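Home | Projects | Reports | Contact

3. Method

The Mandero garment set was sorted by fabric weight before folding. Each item was laid flat on a wooden table, smoothed from the centre outwards and folded in half along its length. Denim was handled separately from lighter cloth, as its seams hold a crease differently.
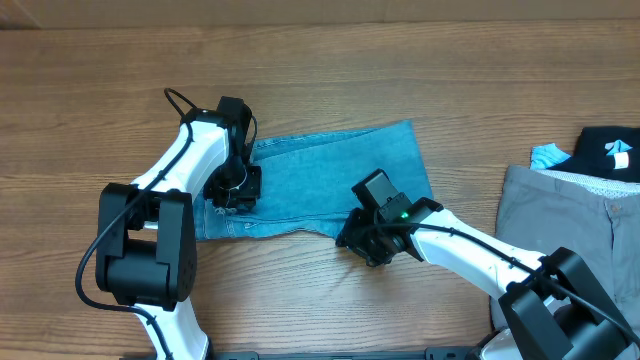
3 min read

Faded light-blue denim and grey trousers shared the table at this stage. Thick hems raised one side of the stack, so alternate pairs were turned end for end. Stack height was measured after 10 items and again after a night under a flat board. Results are given in section 4.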